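Workroom Practice: Baskets, Trays and Sorting
Handout 4, Fri 15 July

Covers the second half of the unit on small storage. Bring it to the bench session, along with your own notes on tabletop surfaces from Handout 3. The reading for next time is at the end.

1. What we mean by small storage

In this course small storage is anything one person can lift with one hand when it is full, and that lives on a table, a shelf or a counter. It has no lid, or the lid is off most of the time. Drawers are not included. Neither are crates, which were dealt with in the first half.

Most of what you will handle falls into two groups: baskets and trays. People use the words loosely. For this course, a basket is deep enough that things can lean against its side. A tray is shallow, and things lie flat in it or slide. The difference matters when you decide what goes where, because a long thin item will settle at a slant in a basket and will roll in a tray unless the tray is narrow.

2. Perforated plastic

Nearly all of the pieces in our cupboard are plastic with openings in the walls. Terms to know:

Mesh: small openings repeated over a whole side or bottom. Lets air through, lets crumbs and dust through as well.
Slots: openings longer than they are wide, often set in rows. A row of slots in the rim is light and easy to grip, but paper corners catch in it.
Cutout handle: an opening big enough for the fingers, at one end or both.
Rim: the top edge. Check it for rough spots before you put anything fabric or paper near it.

Perforated pieces are washed by hand in the small sink. Use the soft brush for the slots. Stand them on end to dry. Stacking them damp leaves marks on the surface of the piece below, and the Fluma trays are the worst for this.

3. Loose items and wrapped items

A wrapped item is anything in its own paper or film: a snack, a roll of paper, a bar of soap. Wrapped items go in a basket. They can touch each other and they can lie at any angle. Do not unwrap something to find out what it is. If the wrapper doesn't tell you, sort it as "wrapped, unknown" and go on.

Loose items go in a tray, one kind to a tray if there are enough trays. If there are not, put the heaviest kind at the handle end.

Single sheets and cards are the usual trouble. A sheet in a basket curls. A sheet in a tray gets covered up. In the workroom, sheets and cards stay on the tabletop in front of the containers, printed side up, until everything else has been put away, and then they go in the flat folder. Patterned card (leaf prints, floral prints, borders) is kept apart from plain.

4. Placing containers on the table

Some points that came up last week and that were not on the slides:

Baskets go to the back of the table. They are tall and they block your view of anything behind them.

Trays are set lengthwise, with one short end toward you. This takes up less of the table's width and you can draw the tray forward without turning it.

Leave a hand's width between containers. Less than that and you knock one with your knuckles while reaching into the other.

The light gray tabletops with the marble look hide white scraps very well. Wipe the whole surface at the end, whether or not it looks clean. White trays on these tops are also easy to misjudge at the edges, so several groups prefer a colored basket for the main container and keep the white pieces for loose items only.

5. Sorting exercise

Work in pairs. Each pair gets one basket, one tray and a mixed bag. The bags hold up to 30 items and no two bags are the same, so there is no use comparing totals with the next table.

Step 1. Empty the bag onto the front half of the table.
Step 2. Pull out sheets and cards. Lay them flat.
Step 3. Wrapped items into the basket.
Step 4. Loose items into the tray. Leave out anything you can't agree on.
Step 5. Write down what you left out and the reason.
Step 6. Swap seats and put everything back in the bag, in the reverse order.

You have 26 minutes for all six steps. Step 5 is the part that is graded. Two or three plain sentences for each item will do. "Didn't fit" is not a reason unless you say what it didn't fit and on which side.

6. Measurements for the written part

Question 2 on the sheet asks about shelf length. The long shelf in the Gronow room is 72 inches. Measure your own tray across the short side, outside of the rim, and work out how many would stand side by side with the gap given in section 4. Use your own hand for the gap and write its width at the top of the page. Answers will differ from pair to pair.

Do not use the catalog sizes. Kasevo gives the inside measurement for its trays and Soro gives the outside, and a few people lost points over that last year.

7. Before next time

Read the chapter on shelf labels. Return borrowed containers to the cupboard, clean and dry, with the handle end facing out. The cupboard code is 844. The written part goes in the gray box by the door. Late work is accepted until the first session in August, with a cover note. 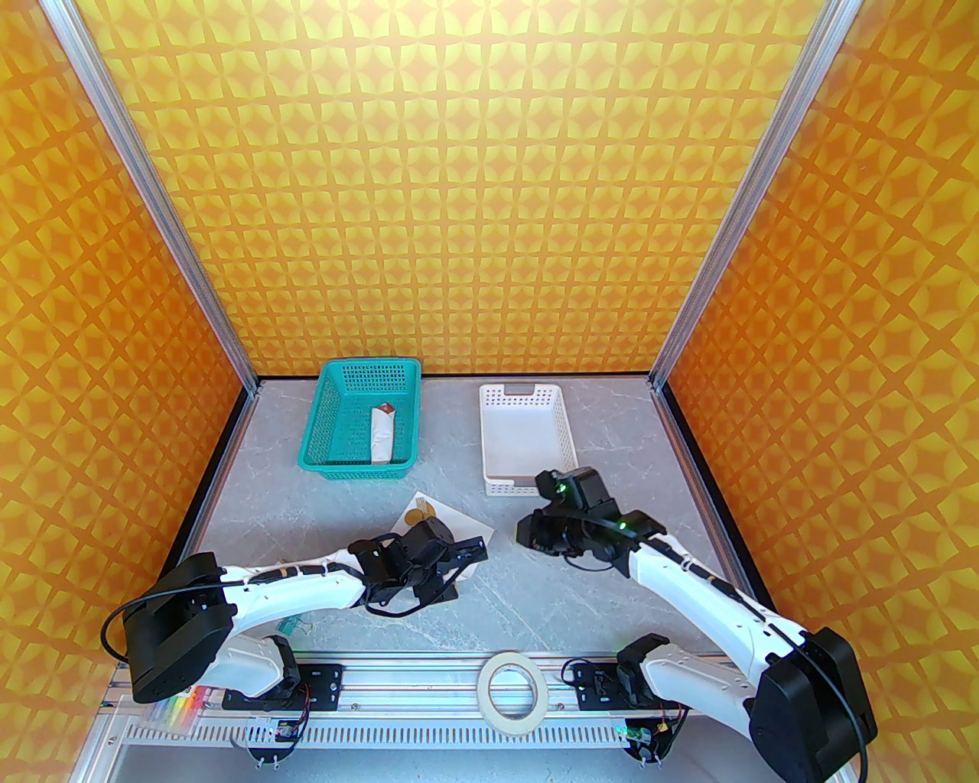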